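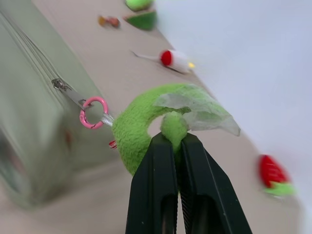 Bench 2, keychain plush on the sage pouch. Pink ring to zipper pull.

July, 9:40 a.m. Small soft toys, storage and sorting

Carried on from the last entry. The question is still how to store the small toys so that the Brurnedent set and the loose keychain pieces stop migrating into each other. The Stundarwood bins are too deep for this. Items under fist size end up at the bottom, and the soft ones snag on anything with a hook or a ring.

Stock list as of this morning: 67 pieces in total, 39 of them food shapes. The rest are animals and oddments. Jaime Teixeira has the list and will mark it up by material (plush, molded, felt), which we should have done the first time.

Pouch notes. The plush stays clipped to the zipper pull by its ring and is stored with the pouch as one item. I don't want it unclipped for sorting. The cord between plush and ring is short and twisted, and repeated handling at the ring end will wear it before anything else goes. Tag left on. Terry-type surfaces pick up lint from the bench cloth, so wipe the bench down first and keep the cloth off it.

Loose film: crumpled clear plastic clings to plush and gets packed along with it. Check each soft piece before it goes away. Film goes in the scrap box under the Mac Carthaigh cabinet.

11:15 a.m. Container trial

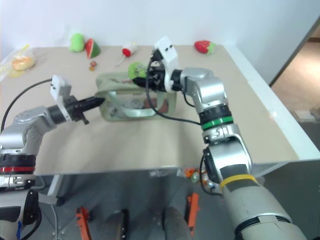 Food shapes do better in a rectangular container than in bags. Bags hide the small pieces and take too long to open and close. The translucent type is good enough for a quick check from the side: the crumpled plastic in there shows through the wall, and so does a small reddish-brown piece, though I would not try to identify that one without lifting it out. The kiwi is a comfortable size for the opening. Long or thin pieces are the problem – anything with a stick or a tail needs to go in last, lying flat.

The bread roll keeps its own clear bag for now. Enda Mulligan would like everything out of bags by the end of the month. I agree for the molded fruit and disagree for the roll, whose surface marks easily.

Labels: Sirnero stock, matte, one per container on the short side. Number 131 is the next free one. Do not label lids, they get swapped.

Still to do:
Material column on the list (Jaime)
Second container, same footprint, for the animals
Decide whether the mouse counts as an animal or stays with the food shapes as it does now
Ask Enda about divider strips, and whether the old ones can be cut down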